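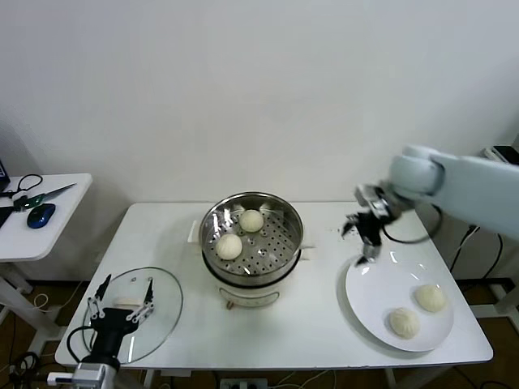

Two buns on the plate, two still in the steamer, lid off to the left.

So this has been my June. Buns. I have opened that steamer so many times that I reach for lids in my sleep, and when my sister asked what I was up to at work I said "catering" and left it there.

If you're new, I drive robot arms for a living at a little outfit called Rurach, out in Brirnside. I sit at a pair of hand controllers, I move, the arms move, and everything gets recorded so the robot can learn from it later. One run from start to finish is a demo. The order this month is for 3000 demos of getting steamed buns out of a steamer and onto a plate, split between me and the rest of the shift, and we're a bit behind (more on that in a second).

The job goes like this. Left arm takes the glass lid off and puts it down flat on the table. Right arm goes into the basket, picks up a bun, carries it over to the plate, lets go, comes back for the next. Four buns, then I put everything back and start over. A good run takes me around 40 seconds. My first ones were so slow I'd rather not put the number on the internet!

I figured the buns would be the hard part and the lid would be nothing. Wrong way around, at least for me. A bun forgives you. You can come in a little crooked and it still comes up. The lid is glass, it's round, it's shiny, and depth is really tricky to judge when you're moving it with a hand that isn't yours. I spent most of the first week setting it down too hard and wincing. What finally helped was slowing way down for the last inch and waiting to feel the tiny buzz in the controller before I did anything else. Then I had to learn to leave it alone, too. My instinct is to nudge it straight once it's on the table, and every nudge gets recorded, so the robot would learn to fuss with lids exactly the way I do.

That's the part of this job I still find a little spooky. It picks up your habits. Back in the winter we did a towel folding set, and I have this thing where I pause before I let go of something, just a little hover. When they ran the trained robot afterward, it hovered. Same spot, same length. I laughed out loud and then felt weird about it all through lunch.

The buns do get squeezed. The grippers only have two fingers, so there's no cupping, you're basically pinching, and the trick is to come straight down and close only until the bun stops sliding. Too light and it drops on the way to the plate. Too tight and you've got a dent with a bun around it. I go for the sides, low down, and stay off the pleats on top. We toss a demo if a bun lands off the plate, but we keep it if I miss a grab and go back for a second try, and they like having a few of those in the mix so the robot sees what recovering looks like. I was so relieved when I heard that. Some of my best work is recovering.

We also move stuff between runs. Plate a little closer, plate a little farther, buns turned, buns shoved up against each other. After 10 runs I change the layout, after 20 I stand up and walk to the window, and after that I get coffee whether I want it or not. My wrists are okay this year – I got a foam pad for the armrest and I'm never going back.

About being behind. We lost most of a morning to the software we record with, Oprea, which decided it could see the left arm but not the right one. I unplugged things, I plugged things in, I crawled around with the cables on the floor. The fix was restarting it twice. Once didn't do it. Write that down if you use it.

Next up is supposed to be a drawer task for the Trutunthorpe people, socks I think, and I can't wait to handle something that isn't round. Also, a couple of you asked about the soup recipe from the last post and I promise I haven't forgotten, I just haven't felt like being near a stove after work. Probably this weekend. It needs more garlic than I wrote down.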